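Module « Apprentissage par démonstration » – Notes de la séance 7
Enseignante : Abena Zakaria
Travaux pratiques encadrés par Kwadwo Ayaaba
Version du 2025-09-05

Avant de commencer

Bonjour à toutes et à tous, et merci à celles et ceux qui ont déjà rendu le compte rendu de la séance précédente. Je reprends ici, un peu plus tranquillement qu'au tableau, ce que nous avons vu sur la manière de montrer une tâche à un robot. Plusieurs d'entre vous m'ont demandé des notes rédigées – les voici donc, avec mes digressions habituelles, que vous me pardonnerez.

1. Deux façons de montrer

La première consiste à prendre le bras du robot en main et à le conduire le long du geste, moteurs relâchés. On sent tout de suite les limites articulaires et les angles impossibles, et c'est très formateur. Son défaut, vous l'avez remarqué, est que vos propres mains entrent dans le champ des caméras et finissent dans les données.

La seconde est la téléopération : on manipule une commande à distance, et le robot reproduit le mouvement de son côté. On perd un peu le toucher, il faut bien l'avouer, et les premières heures sont frustrantes. En revanche, les images enregistrées ressemblent à ce que le robot verra plus tard quand il travaillera seul, et pour l'apprentissage c'est un avantage considérable.

2. L'exercice des casquettes

La tâche du projet Odoi tient en une phrase : ranger les casquettes dans les bacs transparents, une couleur par bac, avec deux bras. Elle paraît enfantine, mais le tissu se déforme, la visière accroche le rebord du bac et le bouton du sommet offre une prise bien étroite. Regardez surtout, d'une vue à l'autre, où se trouvent les doigts des pinces par rapport au tissu.

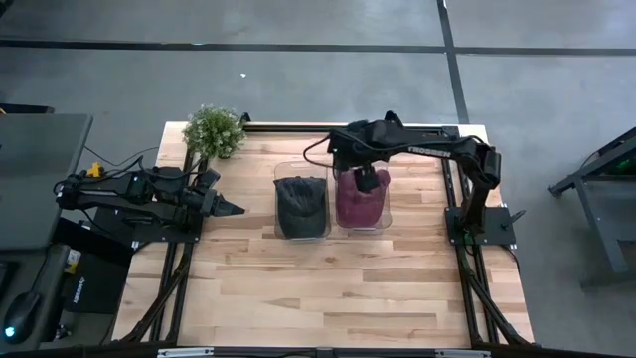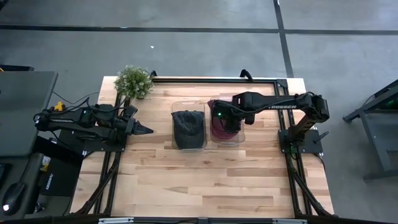 Les deux premières vues sont prises d'en haut ; les deux suivantes, au poignet puis au ras de la table.

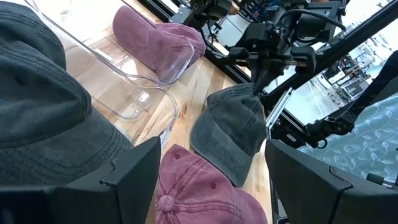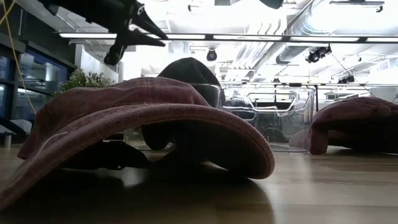 3. Ce que chaque caméra apporte

La vue d'ensemble donne la disposition des bacs et la posture des bras, mais la pince y masque souvent ce qu'elle saisit. La caméra de poignet rattrape ce défaut : on y distingue les coutures, les œillets, et dans notre cas la casquette grise tenue par le sommet, visière vers le bas. Quant à la vue basse, elle aide à juger la hauteur des doigts au-dessus du bois, chose presque impossible à lire d'en haut. Prenez l'habitude de relire une démonstration sur toutes les vues avant de la valider.

4. Conseils pour vos propres démonstrations

Allez lentement, mais sans vous arrêter en plein geste : une longue hésitation s'apprend aussi bien qu'un bon mouvement. Variez la position de départ des casquettes. Si vous ratez une prise, reprenez calmement et gardez l'essai, en le marquant « avec reprise » dans la feuille de suivi.

Notre jeu compte pour l'instant 404 démonstrations, dont 109 avec reprise. Chaque binôme en ajoutera 50.

5. Pour la prochaine fois

Lire le chapitre sur le clonage de comportement et apporter la feuille de suivi remplie. Kwadwo ouvrira la salle Grirlow en avance pour les binômes qui veulent s'exercer à la téléopération. Les questions sont à déposer sur le forum du module, même celles qui vous semblent naïves, j'y réponds toujours avec plaisir.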